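Seppälä Upland Survey: progress report to the Trenia Fund
Reporting period ending October

1. Summary

Fieldwork on the western block is complete and the eastern block is a little over half walked. The survey has so far recorded 326 features, of which 98 were not in the county record when we started. Spending is within the agreed budget. One task, the pollen coring at Estotier, has slipped and is dealt with in section 4.

2. Fieldwork

The western block was walked in transects 60 metres apart, closing to half that where the bracken allowed. Most of what was found is field wall, clearance cairn or later peat cutting. The hut circles fall into two groups, one on the spur above the stream and a looser one along the 200-year-old drove, and we now think the two are of different dates. The spur group sits inside a low bank that had been mapped as a modern boundary. It passes under the peat at its northern end and cannot be modern.

Thirteen of the hut circles have been planned at 1:50. Door gaps, where they survive, face between south and south-east. Two have an inner ring of set stones which we have not seen elsewhere on the hill.

Walking on the eastern block stopped for lambing and resumed under the access agreement. The ground there is wetter and progress per day is slower than the project design allowed for.

3. Recording and archive

All paper forms from the western block have been entered and checked against the plans. The usual error was a grid reference with two figures swapped, and these have been corrected. Photographs are being matched to feature numbers. The terrain model for the western block has been run at the finer setting. The eastern block will follow when the walking is finished.

Copies of the plans have gone to the county record in draft. Final versions will be sent with the archive.

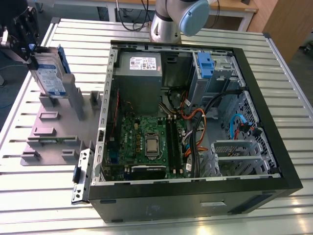

Jouko Peltonen

4. Departures from the project design

The coring at Estotier was to have been done this period. The landowner asked for it to be moved until the track had been repaired, and we agreed. The laboratory has kept our place for the samples. No extra cost is expected, but the dating results will now arrive after the draft report and will have to be added to it.

We also ask the Fund to approve one small trench across the bank at Skular, in place of the second trench planned on the drove. The bank is the better place to get a date for the enclosure, and the area to be dug is the same.

5. Next period

Complete the eastern block. Take the cores. Open the Skular trench if approved. Circulate the draft of chapters 1 to 3 to the advisers.

A decision on the trench is needed before the access agreement is renewed.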